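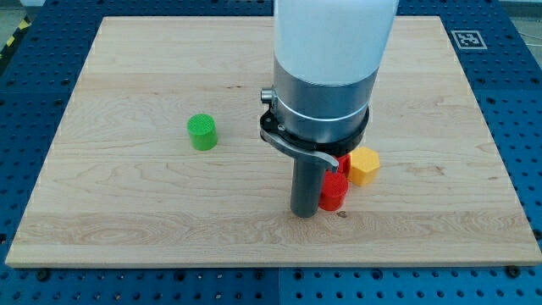
Home > Workshop & Garage > Bench tops and work surfaces

Search the boards... Go

Wood top on a perforated metal table, what finish?

Catalina Cisternas
Hi all! I have a metal table with the grid of holes all over it and I want a thick wood board on top as a kinder surface for small stuff (mostly sorting and stacking little blocks, nothing messy). I found a nice pale slab at Tsoukalas for 191, glued up from strips, lovely wavy grain, and I don't want to wreck it. Do I oil it or varnish it? And should I bolt it down or just let it sit there? It's heavy but I can shove it with my hip if I try. The garage gets pretty sticky in June, if that matters.

Mirta Fuentealba
I've had one like this for years and I'd go with a hardwax oil, two thin coats, and do the UNDERSIDE too! I skipped the bottom on my first one and it cupped so badly you could roll a marble off it. Varnish looks great for a while but once it chips you're sanding the whole top, and with oil you just rub a bit more on the bad spot. For bolts, yes, but make the holes in the wood a little bigger than the bolt and use a wide washer, so the board can move when it gets humid. Snug, don't crank it. Oh, and wipe up the extra oil after ten minutes or so, mine stayed tacky for a week (my own fault, I went to lunch). Lay the oily rags out flat outside to dry, don't ball them up in the trash.

nuvham_530
i just put rubber mat under mine. no bolts no oil. its fine

Catalina Cisternas
Thanks both! Going with oil and bolts. Mirta, did you sand between coats?

Mirta Fuentealba
Very lightly, 320 grit, just enough to knock the fuzz down.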